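This site uses cookies to remember your settings. By continuing to browse you accept our use of cookies. Accept | Find out more

Disdale House Tenants' Group
Minutes of the general meeting, December 2022
Held in the ground floor common room

Chair: Na-rae Noh
Present: as signed in the attendance book. Apologies from flats 4 and 11.

1. Minutes of the last meeting
Read and approved with one correction. The bike rack quote was from Isaksson, not Gromberg.

2. Matters arising
The side door closer has been adjusted and the door now latches. The light over the mailboxes is still out. Chair to write to Gromberg again, quoting job number 1563.

3. Money
Balance in the common room fund is $700. The only spending since May was on cleaning supplies and a replacement key. The group agreed to keep $200 back for repairs and not to touch it for anything else.

4. Common room coffee
Most of the meeting was spent on this item. The old filter pot was thrown out in May and people have been bringing flasks. The chair reported that the white capsule machine is now in the room and asked for views on where it should stand and who pays for capsules.

It was agreed that the machine stays on the wood table, toward the far edge, so the front of the table is free for cups and plates. A request to move it to the windowsill was turned down, as the sill is too narrow and there is no outlet on that side.

Capsules: the group will buy the first lot from the fund, up to $20. After that, users put money in the tin. Flat 9 asked whether Zullodmont capsules would fit. Not known. Flat 9 will bring one down and try it before anything is ordered.

Tray: the blue tray is to be kept with the machine and used for carrying drinks over to the chairs. It is not to go upstairs. 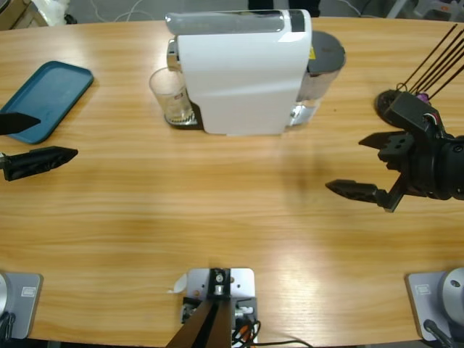 Cleaning: whoever uses the machine last in the evening empties the drip tray, rinses the metal grate and puts the lid back on the water tank after filling. Used capsules go in the kitchen trash and must not be left in the machine. Glasses are to be washed by hand and put away. Flat 2 asked for a written card by the table. Chair to do this.

Flat 6 asked that the machine be switched off at the wall overnight. Agreed.

5. Storage closet
Folding chairs are blocking the shelves again. Flats 2 and 7 will restack them along the back wall. Boxes without a name on them will be put in the hallway for two weeks and then given away.

6. Other business
A resident asked if the room could be booked for a birthday. Yes, by writing it on the calendar by the door. The room has to be swept afterward and the heat turned down.

Actions
Chair: letter to Gromberg, card for the coffee table.
Flat 9: capsule test.
Flats 2 and 7: chairs.

Date of next meeting to be posted on the door.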